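Bodenport Sink and Counter Notes

README and data card, version 11
Last updated 26 Oct 2026

What's in here

Bodenport is a collection of short written notes on the small jobs that happen at a sink and the counter next to it: picking things up, setting them down, moving a soap dish to the other side, wiping the edge, putting everything back where it started. If you have ever wanted a big pile of plain, careful writing about ordinary tidying, we think you'll love this one. We certainly loved putting it together!

There are 1353 notes in the current version. Each one covers a single small job from start to finish, in everyday words, and most run to a short paragraph. A few of the early ones are longer and wander a bit (the writers were still finding their feet), and we kept them because they're full of good detail about corners, rims and drains.

The sink area

Most of the notes deal with a white rectangular basin set into a black countertop. It's a great pairing for this kind of work. Pale things show up clearly against the dark top, and the basin has rounded corners, so small items tend to slide back toward the middle. The counter has its share of scuff lines and streaks. Please don't "clean up" those mentions when you edit a note - they help readers tell one spot on the counter from another.
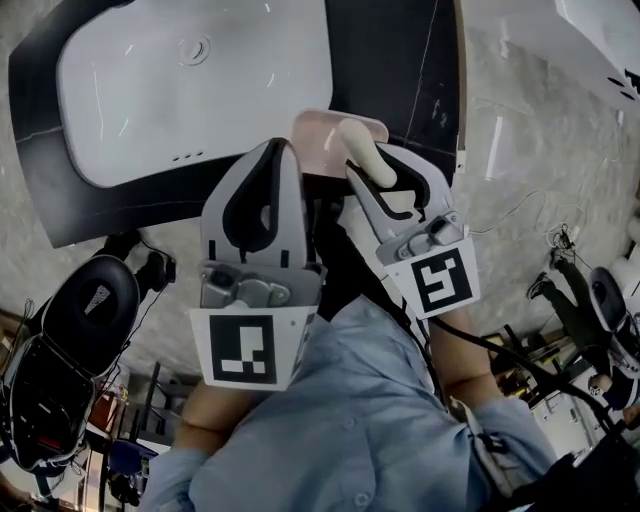

Small items get the most attention in the notes, and they're the fun part. Writers were asked to say how an item was held (top edge, side, end), where it was let go, and whether it touched anything on the way. For flat things with rounded corners, the top edge is the usual choice, and it takes a light touch. For peg-like things, say which end leads. If two items travel together, write one note and name both.

Words we use

basin - the whole sunken part, including its walls
rim - the line where the basin meets the counter
near edge - the side of the counter closest to the person doing the job
drain - the round one at the bottom; the small holes in a basin wall are just "holes"
set down - released on a surface and left there
park - set down for a moment, to be picked up again in the same note

"Park" came in with version 9 and we're very happy with it. Before that we had six different ways of saying the same thing, and searching for any of them was a headache.

The room

A second group of 228 notes, named Gallix, is about the shared room: big, bright, with a white corrugated ceiling and long fluorescent lights. These notes cover getting from one spot to another, keeping walkways clear, and standing in a good place to work when several people are up and about. They read very differently from the sink notes, much looser and more chatty, and they make a nice change of pace if you've just read 99 paragraphs in a row about rims.

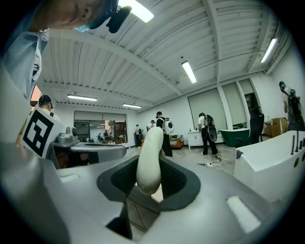 Bezerra wrote in after the last version to ask whether the room notes could be split from the sink notes altogether, pointing out that "near" means something quite different when you're talking about a walkway. Good point, and we've done it. The two groups now sit in separate folders, and the word list above applies to the sink notes only. Bezerra also wanted "wall side" and "middle" as the two standard positions in the room, and those are now in place.

Folder layout

sink/ - one text file per note
gallix/ - one text file per note
words.txt - the word list, with older spellings and what replaced them
changes.txt - what moved, what was fixed, what was dropped
devusix/ - a small checking script that flags notes missing an ending

Run Devusix before you send us anything. It's quick, and it catches the most common slip by far: a note that picks something up and never says where it went.
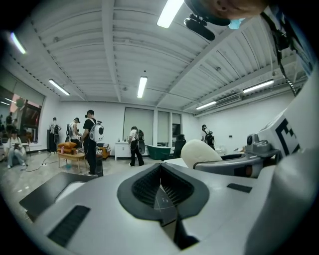 Overhead light gets its own line at the top of every Gallix note. Write "lights on" or "lights off" and leave it at that. In July we tried a five-step brightness scale and it was far too fussy, as no two writers agreed on the middle three. Windows can be mentioned in the body of the note if they matter to the job.

Known gaps

Very few notes mention the left hand on its own. Wiping is covered well, rinsing hardly at all. Roughly half of the room notes stop at the wall and never say which one, and we'd be thrilled to get fixes for those.

Sending changes

One note per change, please, with a line in changes.txt. New words are welcome too - add them to words.txt with a sentence showing how you'd use them, and we'll try them out in the next version.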